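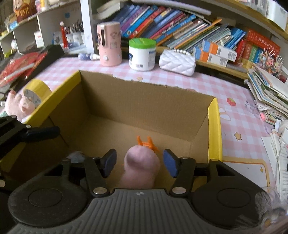 Toy box on the table, yellow tape on both rims, pink pig waiting outside.

Toy Drive: Packing Notes and What We Still Need
Jun 18, 2025

The toy collection for the Paewai family center is past the halfway point. We have 45 boxes sealed and stacked in the Welton Street hall, and the target is 98 by the end of July. The first load goes out when the truck is full, so the sooner the boxes are ready, the better. Below is what we've learned about packing so far, plus a list of things to bring if you plan to help.

Boxes

Most of the boxes we are using have already been used once. That is fine. A torn upper edge doesn't matter much as long as the walls are firm and the bottom holds. Press down on the floor of the box with a flat hand before anything goes in. If it gives, put a second strip of tape along the seam underneath and one across it. If it still gives, flatten the box and put it with the recycling by the side door.

Please don't bring boxes that have held food, soap or paint. Plush toys pick up smells quickly and hold on to them. Two boxes in the last batch had to be emptied and repacked for this reason, and the toys were hung outdoors over a weekend before they could go back in.

Medium boxes work best. A large box full of soft toys is easy to lift, but a large box with a few hard toys at the bottom gets heavy fast, and the people unloading at Paewai have a flight of steps to deal with.

Tape

We switched to the wide yellow tape this month. It is easy to spot, so you can tell across the hall which boxes are from our drive and which belong to the Honia book sale, which shares the storage room and uses clear tape.

Run a strip over the rim on each side before you start filling. A bare cardboard edge gets soft and starts to split after a few dozen hands have gone in and out over it, and the tape stops that. Fold it so that part sits outside and part sits inside. It doesn't have to be straight.

Stand the roll on the table next to the box where you can reach it. Rolls that go on the floor get kicked under the tables, and we lost one for most of an afternoon that way. Fold the loose end over on itself when you finish a strip so that the next person can find it.

What goes in first

Hard plastic pieces go on the floor of the box. Plush goes over and around them. The soft toys work as padding, so there is no need for newspaper or bubble wrap. Anything with prongs, legs or thin crossbars should lie flat and not be wedged into a corner, where it can snap when another box is set on top.

Plastic parts that clearly belong to a set should be bagged together with a slip of paper saying what they are. Single parts that don't seem to belong to anything can still go in. Younger children will play with them without the rest of the set. The exception is anything small enough to swallow. Those pieces go in the jar at the end of the table and do not travel.

Put in plush toys one at a time and turn them so that ears and limbs are tucked in. Pushing down a whole armful leaves gaps underneath, and the box sags later when it is stacked. Stop filling when the toys are level with the rim. If you have to lean on the flaps to close them, take one out and start it in the next box.

Condition

Plush toys should be clean and dry. A wash in a pillowcase on a cool cycle is enough for most of them, followed by a full day on the line. Check the seams, especially at the neck and under the arms. Small splits can be sewn, and there is a needle and several colors of thread in the tin with the scissors. Toys with loose button eyes go in the mending basket. Please don't glue them.

We can't take battery toys this time. Paewai has asked us to hold those until they have somewhere to test them. Puzzles are welcome if you have counted the pieces at home.

Labels

Each box gets a label on one short side and one on the top. Write the age group, the word "soft" or "mixed," and the box number from the sheet on the wall. Use the black marker. The blue one rubs off on cardboard. Write on the label before you stick it down, as the marker skips on the ridges of the box.

Stacks should be no more than 4 boxes high, with the mixed boxes on the bottom – the soft ones crush if anything heavy goes on them. Leave the walkway to the fire door clear.

The tables

The gingham tablecloths stay on the packing tables. They keep the boxes from scratching the tops, which we promised Plistau Rentals we would look after. If a cloth is stained, there are spares in the cupboard under the sink. Take the dirty one home if you can and bring it back the following week. They go in a warm wash and don't need ironing.

What to bring

We have plenty of plush at the moment, particularly bears, rabbits and pigs. Building bricks, toy vehicles and picture books for children under 8 are running low. We could also use more medium boxes, clear zip bags and another pair of scissors. Bags of donations can be left in the bin inside the front entrance whenever the hall is open. Please don't leave them outside, even under the porch. It rained in twice last month.

Packing sessions are on Saturday mornings through the end of July. Children are welcome with an adult and can sort plush by size at the low table. There is coffee in the kitchen, and mugs should be washed and put back on the shelf afterward.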